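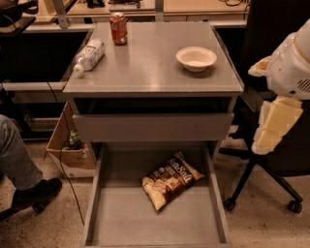 Farkus makes office storage, mostly steel pedestals and low cabinets, and in March they opened the Belldale plant to dealers and to anyone else who signed up. I went because our office is replacing 12 cabinets this year and I wanted to pull some drawers before we ordered. The tour was due to start at 9 a.m. and got going at 9:20. The piece I spent the most time with was a gray two-tier one with plain drawer fronts and no handles. The bottom drawer is the deep one. With it pulled all the way out you can see the full floor of it, and a bag of Sea Salt potato chips lying in there takes up very little of the room. The top has a thin raised edge along the front, which I would want at my desk, where a water bottle on its side doesn't stay put for long.

There were 17 of us, split into two groups. Ours was led by Vignesh Iyer, who has worked on the drawer line and now handles dealer orders. He talked fast and the presses were loud, so I missed parts of it. We got ear plugs and safety glasses at the door, and visitors had to stay inside the yellow lines.

The first stop was the cutting hall. Sheet comes in on pallets, gets cut flat and goes to the folding machines. A drawer side takes three bends. The folded parts go through a wash and then to the paint booth, where they hang from hooks on a slow chain. The plant ships 400 cabinets on a normal day, Vignesh said, and gray is most of that. White marks too easily and black shows dust.

Next was the runner bench. Runners come from a supplier, Oosthuizen, and are fitted by hand. Kadir Aydoğan showed us how he checks a pair by sliding the drawer out to the stop and back with one finger. He let us try. Mine caught on the way in and he had it fixed before I could see what he did — a quarter turn on one screw, I think.

Someone asked about fronts without handles. You pull from the edge. I don't mind that on a deep drawer, but on a shallow one I would still like something to hold. Farkus sells a clip-on pull in the Grundance range, and it costs extra.

Lunch was sandwiches and soup in the canteen. After that we had half an hour to ask about prices. The minimum for a custom color is too high for an office our size. Standard gray ships in three weeks.

Parking is behind the building and the sign for it is small. Wear closed shoes. They turned one man away from the paint area for wearing sandals and he had to wait in the lobby with the catalogs.

We ordered the gray.

Print this page | E-mail this page

Filed under: Trade Visits, Office Furniture

3 comments

dmk_office
Did they say what the deep drawer is rated for? We keep paper in ours and the front has started to sag.

Renata P.
I was in the other group. We didn't get to try the runners, they ran out of time. Soup was good.

hallway9
Three weeks is optimistic. Ours took five.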